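2024-07-09, Lemholm, second-floor bathroom and linen corner

Long one today, so get yourself a coffee. I've been meaning to write up the towel business properly ever since Blair asked me in the corridor what on earth we were doing with the bathroom door shut all morning, and I gave him such a muddled answer that he walked off more confused than before. Sorry, Blair! This is the better answer.

As most of you know, the Homside booklet is meant to have a chapter on linens, and the chapter is mine. Sheets were finished in March (bless you, Selvaraj, for all that ironing). Towels I had put down as a half-day job. I thought we would hang them, wash them, hang them again, write down what we liked, and be on to the kitchen drawers by lunch. Well. We are not on to the kitchen drawers.

The trouble starts with the fold. There are 4 ways of folding for a bar in my notes, and I've given them plain names so we can talk about them over the table without drawing in the air:

- **Single drape.** Open towel, straight over the bar, front and back level.
- **Half.** Folded once lengthwise, then over.
- **Thirds.** Both long sides in, then over. The hotel look, and Nanami's favorite.
- **Offset.** Half fold, but the front hangs longer than the back, so the back hem is hidden.

Nanami and I went through all of them with the new bath sheets from Gashaw and then with the old terry from the cupboard, and the new ones behaved beautifully in every fold, which told us next to nothing. New towels are stiff and the edges are straight. You put them somewhere and they stay. The old terry is another story. It has been through the machine so many times that the hems have drawn in, and the long sides don't match each other any more, so you square up one corner and the other one wanders off. I found myself getting quite fond of them, I must say. They're what people own.

I tried the thirds fold first and couldn't get it to sit. The inside layer slides down behind the outside one as soon as you let go, and then you have a little tail hanging out at the bottom. Nanami can do it (she pinches the whole stack at the middle, lifts it over in one go and lets the back fall before the front) but when I copied her I got the tail again, on the other side. Takumi came in to borrow the tape measure, watched me do it twice, and said his mother would have sent me out of the room.

The gray bar by the seam is the one I've used for most of the terry, and I'd like us to keep to it for the booklet too. Square plates, plain rod, nothing fussy to catch the loops on. It also has a good pale wall behind it, and you can see a crooked hem right away against those big veined panels, with the seam running down as a sort of ready-made plumb line.
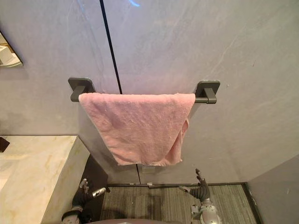

*Pink terry on the gray bar. Left side falling nicely, lower right bunched, back layer showing past the front hem.*

I left that one up over lunch so that the others could have a look, and we got a real discussion out of it. Ambros would call it hung and go home. His view is that a towel is on a bar to be used, and if it covers the rod and doesn't touch the floor, the job is done. Nanami wouldn't pass it. She says the corner is the first place your eye goes, and I have to admit that once she'd said so I couldn't look anywhere else. I'm somewhere in between. The left side is what I'd like to show people, the right side is what they'll get at home on an ordinary morning, and perhaps the booklet has room for both on one page?

What I did settle, after a lot of tugging, is an order for putting a bad corner right. Written out so I don't have to work it out again:

1. Leave the towel on the bar. Taking it off only starts the whole thing over.
2. Find the back hem with one hand and run along it to the bunched end.
3. Pull the back layer straight down first, gently, until the twist lets go.
4. Then smooth the front over it with a flat hand, top to bottom.
5. Last of all, even up the hems by sliding the whole towel over the rod.

If you do the front first (my instinct every single time) you press the twist in and it comes back the minute you turn around. Selvaraj tried the list cold, without my standing over him, and only got stuck at step 3, where he wanted to know how hard is "gently." Fair. I'll think of a better word.

A note on lint, while I remember. The old terry sheds, and the specks show up on pink much more than on the white ones. Takumi suggests a shake out on the balcony before hanging, and I've no objection, though please check who is sitting underneath. I'd rather not pick at the loops by hand. We pulled a thread on one of the blue ones that way and it ran.

Measurements, for the table in the chapter: still missing. I want the hanging length for each fold with the same towel, and I'd like at least 6 hangings of each by different people before I write down a figure, because my own hand has gotten too practiced at this one bar and I'm no use as a beginner any longer. Blair, this is where you come in, if you're still speaking to me.

Washing: the next load goes in tonight at 90, whites only, so kindly keep the pink and the blue out of the basket by the stairs. The colored ones get their own load tomorrow.

Left over for the next entry:

- Ask the Flostville people whether their bar sits higher than ours. Their pictures make it look that way, but it could just be the tiles.
- Hand towels. I haven't touched the hand towels.
- Find out who has the good tape measure (Takumi).
- Ambros wants a section on hooks. I've told him he can write it himself, and he seemed pleased.

Nanami has put the kettle on and I still have the linen cupboard to put back together before anyone needs a sheet out of it.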